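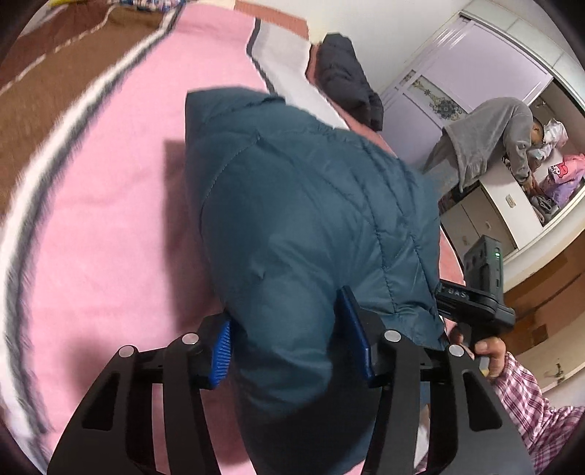

How should a down jacket be put away at the end of winter?

Clean, fully dry and loosely folded, on a shelf with nothing heavy on top of it.

29 Mar 2020
By the course office, Domevham Home Skills Program

Handout for Unit 3: Changing over a bedroom wardrobe

This unit covers moving winter outerwear out of daily use and into storage. The practical takes place in a furnished bedroom with the bed made up. Read the handout before you come. The fabric care notes from Unit 2 still apply and are not repeated.

Using the bed

The bed is the largest flat surface in most bedrooms, and it is where sorting is normally done. Lay jackets on the sheet or on a blanket you don't mind getting dusty. A puffer jacket takes up a lot of space when it is bunched up, so deal with the puffers first. Jackets that have already been folded can wait on the pillow end.

Go through the pockets before folding anything. Close all zippers. Close hook-and-loop tabs as well, or they will catch on knits and on the quilting of the next jacket.

Down and quilted jackets

Down is light and traps air between its clusters. When it is squeezed flat for months, some of that loft is lost, and it may not all come back. Synthetic fill flattens too, and in many cases it recovers less well.

Most puffers have a nylon or polyester shell. A glossy shell slides, so a tall pile of these jackets will fall over. Two to a pile is enough.

To fold:
Lay the jacket face down with the hood spread out flat.
Bring both sleeves across the back.
Fold the hood down over the sleeves.
Fold the hem up to the collar, pressing gently from the hem so the air leaves through the seams.
Turn it over and leave it alone for a minute. If it springs open, the air was not out. Fold it again.

Vacuum bags are acceptable for a move or a trip. For a whole summer, use a cotton bag or an old pillowcase.

Working in pairs

One person folds at the bed and the other works at the wardrobe, clearing and wiping the shelves. The lower shelves are usually the dustiest and the hardest to reach. Bend at the knees if you can, or kneel. Change places halfway through.

With sliding doors, only one side of the wardrobe is open at a time. Finish that side before moving the doors across. Vacuum the bottom track while you are down there; grit in the track is the usual cause of a door that sticks.

Where things go

Low shelves: folded puffers, spare blankets.
Middle shelves: whatever is worn now.
Top shelf: light items only. No boots.
Rail: wool coats, on wide hangers, with a little space between them.

Students at the Dundport site have a shallower wardrobe and should fold the jacket in thirds across the width.

Before next class

Do one shelf at home and write half a page on what you moved and where. Bring one jacket with its care label still attached. The second changeover, for spring layers, is in June, and the reading for it is the Seppälä booklet, page 26 onward.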